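What I Learned About Dishes at the Robot Open Day

Posted Apr 12, 2018 in Kitchen, Cleaning Up

My sister-in-law had a spare ticket to the open day at Govari, out past the Dranach exit, and I said yes mostly for the drive and the lunch. I am not a gadget person. I have had the same hand mixer since before my oldest could walk. But they had promised "robots doing ordinary kitchen work," and ordinary kitchen work is what I have been writing about on this page for years, so I figured I had better go and see who was after my job!

I came home with a notebook full of scribbles, and most of them had to do with dishes. When you watch a machine do something you do half asleep every night, you start to see all the little parts of it. Our guide was a very patient man by the name of Rupert Mayrhofer, and he answered every one of my questions, even the one about whether it does windows (no).

So these are the tips, some of them his, some of them mine, and a couple that came up in line for the coffee.

Before you start on the dishes

Clear a landing spot first. Rupert said a lot of their trouble in the early days came down to the robot having something in its hand and no good place to put it. Well, that is my kitchen on a Sunday night. I now wipe down and clear one stretch of counter, about as long as my arm, before I touch a single dish. It stays clear until I'm finished. If somebody sets the mail down on it, the mail goes on the floor, and they learn.

Open everything before you pick anything up. Dishwasher door down, rack out, cupboard open if you are putting away. I used to stand there with a stack of bowls on one hip trying to hook the cupboard door with my pinky. I lost a good Desjardins serving bowl that way, one of a pair from my aunt, and the other one has looked lonely ever since.

Scrape, don't rinse. This one is old news to some of you, but it was argued over again in the coffee line, so I'll put it in. Most newer dishwashers do fine with plates that have been scraped and not rinsed. Read your own manual, and if you have a 26-year-old machine like my mother's, go ahead and rinse.

Handling cups and mugs

I could have stood at this part of the demonstration all afternoon. They go very slowly, these machines, much slower than you or I would, and there is something restful about it. A lady next to me said it was like watching somebody else iron.

Hold the body of the mug and leave the handle alone. I had never thought about it, but I grab everything by the handle, and when I'm loading I grab two or three handles at once and let them knock together, and then I wonder where all the chips come from. Wrap your fingers around the outside of the mug, one to a hand, and you'll have a lot more say in where it goes. Also a handle that has been glued (and I know you have one, I have two) should never be trusted with the weight of a full mug anyway.

Use both hands when you're tired. There's no prize for doing it one-handed. For anything tall or slick I now put one hand around the side and the other up near the rim. If you're putting away clean things, though, keep your fingers on the outside. Fingers in the cup put smudges right where people are going to drink.

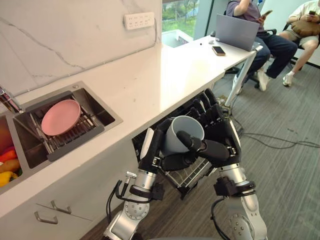 Two hands on a gray cup by the dishwasher, and one hand around a white mug.
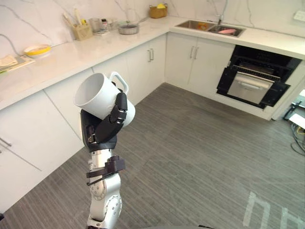 Loading the rack

Cups go upside down and at a slant. If you set them dead level you get that little moat of gray water sitting in the ring on the bottom, and then you tip it down your sleeve when you unload. Lean each one against the tines so the water has a low side to run to. If your rack has a fold-down shelf, that's what it's for -- I went a whole year thinking mine was broken.

Face the dirty side of the plates toward the spray. In most machines that means toward the middle. Big platters go at the sides, where they won't stop the arm from turning. Give the arm a spin with your finger before you shut the door. It takes a second, and it has saved me from more than one load of gritty glasses.

Don't let spoons cuddle. Mix them in with forks, some up and some down. Sharp knives don't go in at all in my house, they get washed by hand and dried right then.

Leave a gap. I know, I know, you want to get that last bowl in. But if two things are touching, the spot where they touch is the spot that won't come clean. I asked Rupert how their robots decide when the rack is full, and he laughed and said that was still being discussed.

Unloading without the drips

Bottom rack first, then the top. If you start at the top, everything you tilt drips on the dry plates underneath. My grandmother didn't own a dishwasher, but she unloaded her drainer in the same order and for the same reason, so I consider this one settled.

Let it stand open a while. When the cycle is done, crack the door and walk away. The steam goes out and the plastic things have a fighting chance of drying. Mind the underside of your countertop if it's wood or the kind with a glued edge, and pull the door farther down so the steam doesn't sit right on it.

Put away by cupboard, and forget about going rack row by rack row. All the cups, then all the plates. I thought I was clever with my own zigzag system but I timed myself one evening (yes, really) and I was walking back and forth like a hen.

Looking after the machine itself

Clean the filter. It's usually a little round thing in the floor of the dishwasher that twists out. Warm water, an old toothbrush, a drop of soap. I do mine once a month, or when I start to smell it, whichever comes first, and in July it's always the smell.

Wipe the door seal, down at the bottom corners especially. An old sock over your finger works better than a rag.

For the hard water film, I set a cup with 500 ml of white vinegar (two cups and a splash) upright on the top rack and run it hot with nothing else in there. Check first that your manual doesn't warn you off vinegar, some of them do on account of the rubber. A reader wrote to me once that she uses powdered lemonade. I haven't tried it.

Keep a towel on the oven handle just for hands and a different one for dishes. I use the Wata cotton ones with the blue stripe, they're thin, they dry overnight and I'm not sad when one goes to the garage.

So would I have one?

My sister-in-law asked me this the whole way home. I told her I'd want to see it do a roasting pan first! I did ask what one would cost and got a very polite answer with no number in it. For now I've got two hands and a teenager, and the teenager is supposed to be doing the bottom rack.

If you get a chance to go to one of these open days, wear flat shoes and eat before you go, the sandwiches went fast. Stand near the front too. The movements are small, and from the back you mostly see other people's hats.

Next time I'll get to the question so many of you sent in about getting tea stains out of white mugs. Baking soda, damp cloth, patience, but there's a little more to it than that, and I want to try the denture tablet method on a few of mine before I go recommending it to anybody.

Filed under: dishes, dishwasher care, days out
Older tips: Sharpening scissors at home / What to do with a cracked cutting board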